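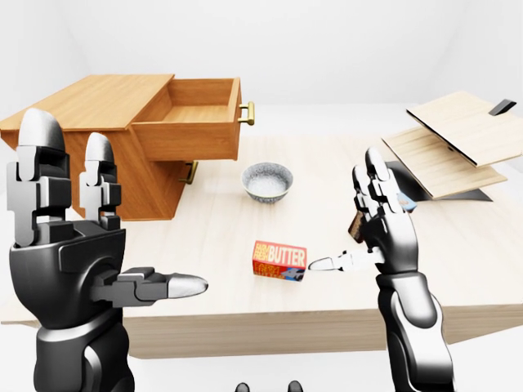

For our term project we wanted to know what happens to a kitchen crew when a robot takes over the putting-away. We picked the prep kitchen at Allcombe, a meal delivery company with a site in Blackburn, and spent 13 shifts there talking to people and taking notes. Before the robot does any job for real, the crew tries it out in simulation, and that turned out to be our favorite part of the whole visit! The practice table is very plain: two robot hands, a carton of butter lying on its side, a small bowl, and a cabinet with the top drawer pulled out. Someone on the crew has to decide where the butter goes and how the hands should get to it. The software is called Gilura, and the people using it are the same ones who used to do the stocking by hand.

What we asked

We interviewed 23 workers on the early and late shifts and asked each one the same 3 questions. What did you do before? What do you do now? What do you miss?

What changed

The biggest change is in the first hour of the early shift. It used to be all unpacking and filling drawers, and people did it in pairs, which meant a lot of talking. Now one person watches the robot and the other starts chopping. Several workers told us their backs and wrists feel better (we heard this a lot from the older ones). Several also said the mornings have gotten quiet, and they don't love that.

The crew also knows things the programmers didn't. At the first planning meeting, a line cook pointed out that nobody at Allcombe shuts a drawer until the whole delivery is put away, so the robot's routine was rewritten to match. We thought this was so cool. She now spends 2 afternoons a week on the practice setups and gets paid extra for it.

Problems we ran into

We had planned to compare Blackburn with the Tivbridge site, but Tivbridge only started its training in March and most people there had no opinion yet. Our late shift interviews were also shorter than we wanted, with everyone trying to get home. If another group picks this up next year, we'd suggest asking for time before the shift starts, when the coffee is on and people are happy to talk.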